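Kuvar Modeling Dough Kit: Set-Up Guide
Section 4. Shaping and Cutting on the Tray

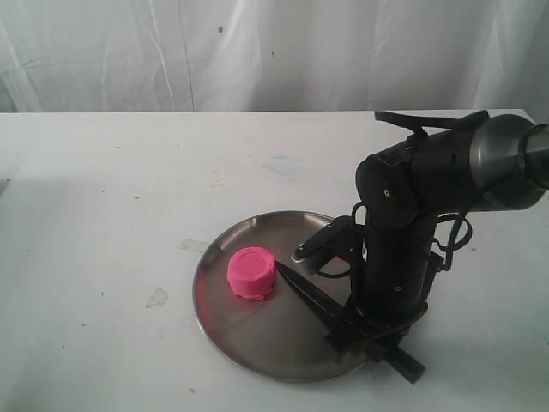
Do I need to flour or oil the tray before I put the dough on it?

Leave it bare. Kuvar dough lets go of smooth stainless steel without any help, and oil makes the surface slick enough that your piece will skate around while you cut.

I've been running dough tables with Lợi La for a good while now, and this is the section I get the most mail about, so I've written it the way I'd talk you through it if you were standing next to me. You should already have done Section 3 (opening and warming the dough). If you skipped it, go back, cold dough cracks!

Setting up

1. Pick a flat table that you don't mind getting color on. Ours has picked up plenty of smudges over time and I've stopped fighting them. Pink and blue are the worst offenders on white surfaces.

2. Put the steel tray down with the rim facing up. Press on one side of it, then the other. If it rocks, slide a sheet of damp paper towel underneath.

3. Wipe the tray with a dry cloth. Any crumbs left over from another color will end up in your new piece, and you won't get them out again.

Note: The tray that comes with the Parico bundle is deeper than the Kuvar one. It works fine for storing pieces, but the high sides get in the way of the cutter, so I flip it over and work on the bottom.

Making a puck

4. Take one portion of dough, 96 grams if you're using a kitchen scale, and roll it into a ball between your palms.

5. Set the ball on the tray and press it down with your hand until it's a short, fat cylinder. The bottom edge will bulge a little and look handmade. I like that, but if you don't, roll the puck on its side a couple of times to neaten it up.

6. If you want a ring on top, press a container lid straight down and lift it straight up. Don't twist! Twisting smears the line, and then you're back at step 4.

Note: Dörte Mühlbauer wrote in to ask if a jar lid works too. Sure, any lid with a clean rim — just make sure it's smaller than the puck.

Cutting

7. Put the puck to one side of the tray so there's bare steel for the cut piece to land on.

8. Hold the wedge cutter upright, thin edge down, and line it up before you touch the dough. Push down in one go until you feel the tray.

9. Rock the cutter gently to open the cut, then lift. For quarters, turn the tray and cut again.

Caution: Don't saw back and forth. It drags the dough and leaves scratches on the steel.

Caution: The cutter isn't a kitchen knife, but the thin edge can still pinch. Keep your other hand on the rim of the tray and well away from the dough.

If something goes wrong

Dough sticks to the cutter: it's too warm. Put the lid back on the tub and let it rest in a cool spot for a bit.

Edges crumble: the dough is drying out. Knead in a few drops of water, a few drops only, and try again.

Ring pattern fades: you've handled the puck too much after stamping. Stamp last.

Replacement cutters are part 1276 and the round tray is part 2365. Both fit the older Simex kits as well. Storage and cleaning are in Section 5.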